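Shared driveway, neighbor wants me to pay half of repaving

Asked by Chiamaka Wike, 2020-08-05

We bought our house in Jaltham last year. The driveway is shared with the house behind us. The neighbor got a quote to repave the whole thing and says I owe half. I only use the first 75 feet, and he uses all of it. My deed mentions an easement but says nothing about upkeep. Do I have to pay half?

3 answers

Renato Panganiban
Look for a separate maintenance agreement first. Ours was recorded 6 years after the easement and wasn't mentioned in the deed at all. The county recorder can search by parcel number. If there isn't one, many states split the cost by how much each owner uses, but it varies, so check yours. A one-hour visit with a real estate lawyer is cheaper than a fight.
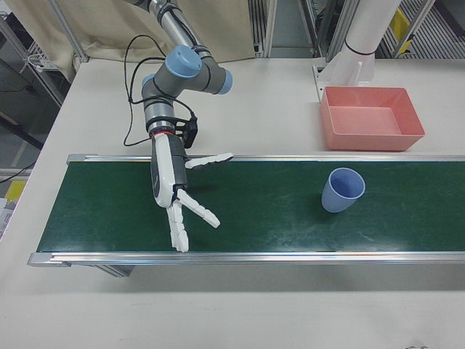
Omolara Chukwu
just pay it, you have to live next to the guy. we paid $500 toward ours and it was fine

Cristian Escobar
I'd get a second quote before talking about shares. Ask for the front section to be priced separately from the back. Then offer half of the front section and nothing for the rest. Whatever you agree on, put it in writing, have both owners sign, and record it with the county so the next buyer doesn't have the same question. Also ask whether it needs repaving or only patching and sealing. Ours needed the second.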